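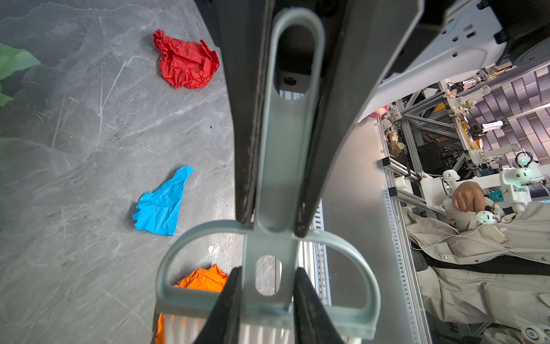 Sernus Opens Spring Cleaning Exchange to Every Household in Ovuvbridge

OVUVBRIDGE, 7th February — Sernus, the neighborhood home-goods shop on Okafor Street, is delighted to announce that its Spring Cleaning Exchange will return in March, and that this year it will be open to every household in town, whether or not they have ever set foot in the store.

Last year's exchange brought in 1000 old brushes, mops, buckets and brooms, and we are still hearing kind words from the families who took part!
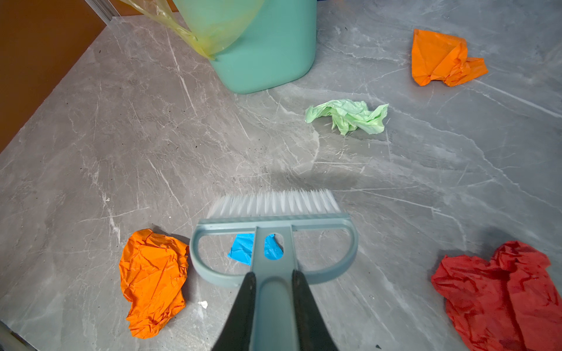

A small scrub brush with white bristles.

Taking part is as easy as we could make it. Bring any worn-out cleaning tool to the counter, and you will go home with a voucher for $5 toward a new one — no receipt needed, and no questions about how old it is (we have seen some very old ones). We have set aside 1050 vouchers, and they will be handed out until they are gone.

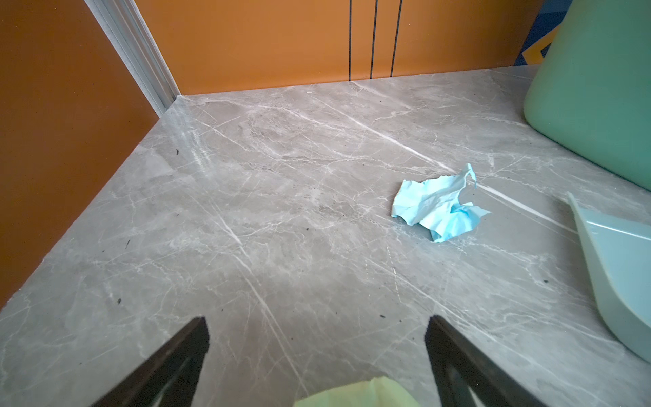

Stone and stone-look surfaces are what our customers ask about more than anything else, so the exchange will also include free drop-in talks on looking after them. Our staff will go over gentle soaps, soft cloths and the stains that need a little patience. A gray marble pattern with thin white veins can hide a good many crumbs and streaks, and we will share our favorite way of checking one, with a lamp held low to the side. Bring your own questions, and please do bring the children. 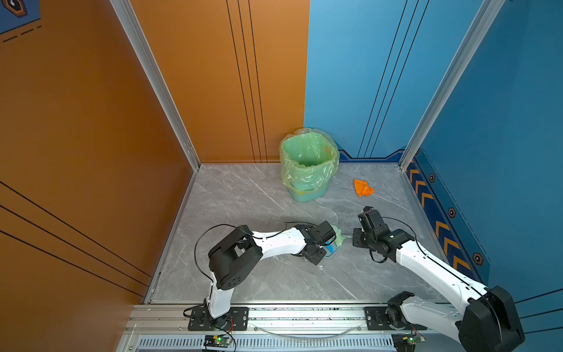

COMMUNITY GIVING

Simier, our longtime supplier, has generously offered 100 starter kits for people moving into their first home in Ovuvbridge. Each kit holds a bucket, cloths and a hand brush, and request forms are at the front desk now.

The exchange runs through the whole of March during regular store hours. Questions are always welcome in person at the Okafor Street store.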